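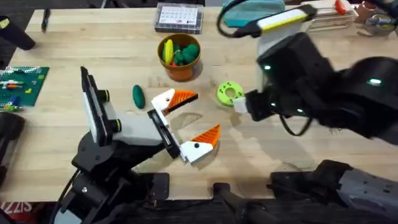
Tournament Operations Technician, Fighting Games (contract)

Cladis runs the Rinda circuit, a season of 12 open-bracket fighting game events ending with a final in December. We are hiring two technicians to work under Chidubem Nwachukwu, head of tournament operations.

Duties
- Set up and test up to 136 stations per event, including displays, consoles and network drops
- Measure input delay at each station and log the result before pools open
- Check player controllers against the circuit rules and record any that fail
- Seed brackets, enter results and handle station reassignments
- Keep the stream setup supplied with current match data

Requirements
- Staff experience at 5 or more bracket events, online or in person
- Working knowledge of double elimination formats and seeding
- Able to lift station cases and stand for long shifts
- Available for travel on event weekends

Contractors may not enter brackets at events they are working. Travel and lodging are booked by Cladis. Pay is per event day, with setup days at the same rate.

Send a resume and a list of events worked to the Gakley office, marked "Rinda operations." Applications close 19th July.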